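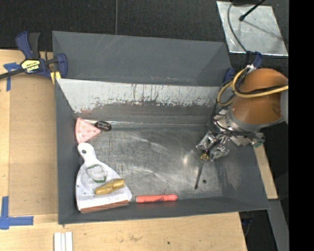
Evaluation of the Gorkik Bin-Picking Kit for Mixed Household Objects
Project report, Automation Lab II
Tomás Mac Suibhne
Submitted 13 Jan 2020

1. Purpose

The department asked for a review of the Gorkik kit before deciding whether to renew the rental. Rorholm, the distributor, sells it as a complete package: two-finger gripper, mounting hardware, picking software and one year of support. The arm itself is not included. The question for this report was whether the kit can clear a bin of unrelated objects without a person stepping in, and how much setup a student group should expect.

2. Setup

The bin is an open-topped gray type with a metal floor, clamped to a wooden table so that it does not shift when the fingers touch a wall. Rorholm's manual assumes a bolted fixture. Bar clamps held well enough, but they have to be retightened at the start of each session, and the bin corners should be marked on the table with tape. After one clamp slipped in the first week we lost most of an afternoon to recalibration.

Calibration follows a guided routine in the software. The manual was written for an earlier release and two of the menu names no longer match. Support answered our question on this the next morning.

3. Test procedure

The object set was mixed on purpose. It had long thin items (a screwdriver, a marker), a flat item (a dustpan), a toy slice of food and small pieces that could end up resting on top of something else. Objects were returned to the bin by hand between runs and were not arranged.

We made 300 pick attempts over 6 sessions. An attempt counted as a success if the object left the bin and stayed in the fingers until the release point. Anything dropped back inside was a failure, including drops where the software reported a good grasp.

4. Results

Of the 300 attempts, 52 failed. The failures fell into a few groups.

Objects against a wall. This was the largest group. The planner keeps a safety margin from the walls, and with the default value it refuses grasps that are physically possible. Reducing the margin helped, at the cost of occasional contact with the bin. Corners remained difficult at every setting.

Reflections. The metal floor is scratched and shiny, and the vision module sometimes proposed a grasp on a bright patch of bare floor. We counted 7 of these. Dimming the overhead lights reduced them. A matte liner would probably remove the problem, but we did not have one to test.

Stacked items. With small objects lying on the dustpan, the software tended to treat the whole group as one shape and aim for its center. The documentation mentions a segmentation setting for this. It made no difference that we could measure.

Long tools. The screwdriver was picked reliably by the handle. It often hung at an angle afterward, which is acceptable for dropping into a tote and not acceptable for placing in a rack. The kit has no regrasp step — Rorholm lists it as a paid add-on and we did not evaluate it.

5. Comparison

The lab used the Malik kit until June. No matching test data exists for it, so the comparison is limited to handling. Malik's software starts faster and its log files are easier to read. Gorkik's fingers are narrower and get into tighter gaps, and changing them takes one tool. Cable routing is poor on both. On the Gorkik kit the cables near the wrist need to be checked before any move that rotates the last joint.

6. Recommendation

Renew for one term, without the regrasp add-on. The kit is suitable for teaching and for unsorted clearing tasks where a missed pick can be retried. It should not be used in the Hondcombe sorting project in its present form, where items must be placed in a known orientation.

Before the next group starts:

Buy or make a matte liner for the bin floor.
Replace the clamps with a fixed mount.
Save the reduced wall margin as a named profile — the software resets it after every update.
Ask Rorholm for a manual that matches the installed release.

Raw logs and the attempt sheet are in the shared project folder under the lab account.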